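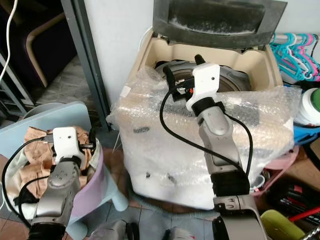

Dreltora today released the results of a gripper comparison carried out on its two-arm test platform, in which two finger designs, the Perier P2 and the Ghanem 100, were run against the same household laundry task. Both arms carried the same white gripper housing during set-up, so that a change of fingers did not require a change of mount, cable or controller. The work was done at a top-loading washing machine with the lid propped open against the wall, one arm reaching down through the tub opening and the other over a laundry basket filled with beige fabric and lighter cloth. The machine's body was wrapped in clear bubble wrap, and the cable from each gripper was run back along its arm.

The trial was carried out at the company's Wenden site and closed in July. The full report was released on 19 December 2023.

Top-loading machines are a demanding case for a two-finger gripper. The wrist has to pass through an opening narrower than the working envelope of the arm, the fingers must reach fabric lying against the drum wall, and the head-mounted camera loses sight of the fingertips for part of the approach. Earlier comparisons by the company used an open bin on a flat bench and did not reproduce any of these conditions.

“Bench figures told us how hard each gripper could pull,” said Kwaku Agbeko, who led the trial. “They told us very little about what happens when the wrist is below the rim and the controller is working from the last good camera view. We wanted numbers from inside the drum.”

Test method

A total of 500 pick attempts was logged, divided equally between the two finger designs. Each attempt consisted of an approach through the tub opening, a closure on fabric, a vertical lift clear of the rim and a release over the basket. An attempt was scored as complete only if the fabric remained in the fingers from closure to release. Partial lifts, in which the fabric dropped back into the drum, were scored as failures regardless of how far the item had travelled.

The load was reset by hand between attempts. Items were dropped from rim height and were not arranged. Arm speed, closing force and camera exposure were held constant for both designs. Controller firmware was frozen before the first attempt and was not updated until the last had been logged.

The Perier P2 uses rigid fingers with a replaceable pad on the inner face. The Ghanem 100 uses a compliant finger that bends along its length on contact. Both were tested in black, as supplied, with no added tape or coating.

Results

Across both designs, 303 of the 500 attempts were scored as complete. The compliant fingers performed better where fabric lay flat against the drum wall. The rigid fingers performed better on bunched fabric near the centre of the drum, where the additional stiffness allowed the tips to push into the pile before closing. Neither design was consistently better on items twisted around one another, and these accounted for the largest share of failures.

Rim contact was recorded separately. The compliant fingers touched the tub opening more often on approach, but contact rarely caused the controller to stop. The rigid fingers made contact less often, and most of those events triggered a protective stop and a manual restart. Dreltora has classed the second behaviour as the more costly of the two for unattended operation.

Cable routing was also found to affect results. A longer service loop at the wrist gave full rotation inside the drum but increased the chance of the cable catching on the edge of the opening as the arm withdrew. A shorter loop removed the catching and limited the final wrist joint. The report recommends the shorter loop with a revised approach angle, and includes joint limits for both arrangements.

Camera and controller findings

The head-mounted camera was retained as the sole vision source for scored attempts. A wrist camera was fitted for a short unscored series at the end of the trial. It improved the view of the fingertips below the rim but added width to the gripper assembly, and the approach path had to be slowed to maintain clearance. The company has not yet reached a view on whether the trade is worthwhile.

“The controller copes reasonably well with a blind final approach, provided the rim has been located properly at the start,” said Emilian Dumitrescu, who is responsible for motion control at Dreltora. “If the rim estimate is poor, changing the fingers does not rescue the attempt. We would sooner spend the next block of work on that estimate than on a third finger design.”

Dumitrescu said the dark interior of the drum remained a source of depth error – in particular where the camera's line of sight passed close to the edge of the opening. A revised exposure routine is being prepared and will be tested with the existing camera before any change of hardware is considered.

Limitations

The trial used a single machine model and a single set of fabric items. Dry fabric only was used for scored attempts. Wet loads, which are heavier and tend to cling to the drum, are outside the scope of the report, as are closing the lid, operating the control panel and handling detergent. The results should not be applied to front-loading machines, where the approach is horizontal and the rim geometry differs.

Pad wear on the Perier P2 was inspected at the end of the series and was judged minor, although the number of cycles was too low to support a service-life figure. No finger of either design was replaced during the trial.

Next stage

A second series will use the same scoring rules and a wet load. Both finger designs will be carried forward, with the shorter cable loop fitted to each arm. Dreltora also intends to test a mixed configuration – rigid fingers on the arm working in the drum and compliant fingers on the arm at the basket – to establish whether handover between the arms can reduce dropped items.

The report, attempt logs and mounting drawings are available on request from Dreltora's Wenden office. Requests for the raw camera recordings will be considered individually.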